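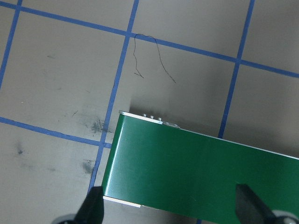
Green top and pale rim, with the three small screws in a row. Clip to the right of them.

Thursday, morning

Started on the small conveyor. Araceli Garrido left a note on it saying the belt walks toward one side when it runs for more than a few minutes, and that she had already backed the tension off and put it on again without much change. Her settings are on the inside cover of this book, under the Alcaraz order number. I have not changed them yet. I want to see it do it first.

Cleaned the belt with a damp cloth, then a dry one. It came up shiny, and the glare makes it hard to see the edge against the rail when you look from the front of the bench. Looking from the end is better. Put a pencil tick on the underside of the belt at the join so I can tell when it has gone once around.

Side rail screws checked by hand with the small driver. Two took a little, maybe an eighth of a turn. The rest were tight. No thread lock on any of them as far as I can tell. The manual from Drornetti says to use it on the end block only, so I left the rails dry.

Measured between the rails at both ends and in the middle with the inside calipers:

left end 309 mm less the rail lip, see sketch on facing page
middle same
right end same, to what I can read

So the rails are parallel, or near enough that I can't blame them. That was my first guess and it's out. Second guess is the roller at the drive end sitting crooked in its block. Third is the join in the belt being cut off square, which A.G. thinks is unlikely and I half agree with.

Ran it unloaded for 15 minutes at the low setting. Belt moved toward the back rail, slowly, then stayed there. It did not climb. Touching the rail but not rubbing hard enough to hear. Stopped it, pushed the belt back to the middle with the flat of my hand, ran it again, same thing. At the higher setting it gets there sooner.

Turned the belt over end for end, so the join goes the other way around. If it's the belt, the walk should change sides. It did not change sides. Third guess out. Sorry to whoever had to put the belt on the first time, it is a miserable job and I got a pinched thumb from it.

Left it with the power lead out and went to lunch.
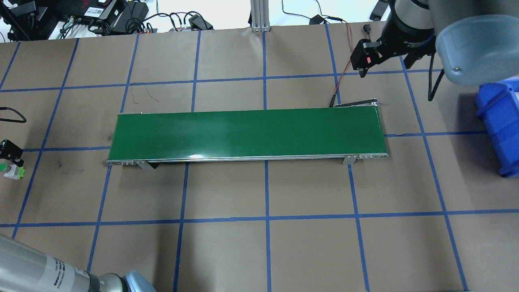 Larkance, September

Afternoon. Conveyor back across the middle of the paper, long side parallel to the tape. I lined it up by eye between the two long tape lines, one above and one below. The grid is handy for this but don't trust it as a ruler. Some of the squares are not quite square and the tape has some width to it. If you need to put the conveyor back in the same place twice, measure off the near rail to the tape and write it down here.

The paper on the left is getting tired. There are scuffs and dark smudges all over that side. It still lies flat so I am leaving it for this job, but it should be changed before anyone does fine work on it. The roll is on the bottom shelf. Araceli Mateos says there is enough left for one more covering and has put another on the Hinau list.

Brackets: both are under the near rail, one toward each end. Loosened the left one, let the rail settle, tightened it again. Did the same on the right. The right one moved when it came loose, so there was some twist held in there. I don't know how long it has been like that. Araceli G. says she moved the whole thing from the other room in one piece by holding it at that end, which could do it.

Ran it again after that. The belt still drifts to the back but it takes longer, 22 passes of the pencil tick before it touches, against 8 this morning at the same setting. (This morning's was counted before lunch and I only wrote it on the masking tape, copying it in now so it doesn't get lost.) So the bracket was part of it and there is something left over.

Next thing to look at is the end piece at the right. I had the cover off long enough to see that the block can be shimmed on the back side without taking the roller out. Did not shim it. There is no thin stock in the drawer that isn't bent.

The red and black cable at that end goes straight up away from the corner and it wants a tie. It is clear of the belt, and I'd like to keep it clear. There is also a thin black wire lying on the paper just above the left end. I followed the conveyor wiring back twice and can't find where it would belong. Moving it to the odds tin at the end of the day unless one of you claims it.

Spare screws for the rail and the old clip are in a bag marked CONV. Please don't use the screws on anything else, they are an odd length and the Alcaraz people take weeks.

To do:

shim stock, thinnest they have, ask A. Mateos to add it to the Hinau list
shim the drive end block on the back side, one layer, run and count passes
if still drifting, a second layer, then stop and ask A.G. before a third
tie for the red and black cable
recheck the right bracket after a few hours of running
new paper, after all the above

Settings at the end of the day: speed on low, tension as A.G. left it, both brackets tight, belt pushed back to the middle. Lead unplugged and coiled under the bench.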